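Tahsin Mridha's new series Poltstead dropped at 3 a.m. and I watched all 10 episodes before work. I do not recommend work.

He plays a widowed ferry captain. The hat is doing a lot – I'd put it up for Best Supporting. 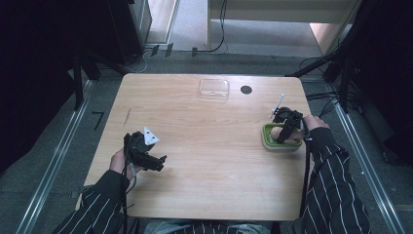

Ursina Hämmerli gets maybe 100 words in the whole season and still walks off with it. Mostly she sighs at boats.

The finale is 123 minutes long. I've had shorter relationships.

Season two is set for March, apparently without the ferry. Bold.

508 likes · 10 replies

Recent
Daniyal Abbasi joins Domalitz
Zarmeena Rind on leaving soaps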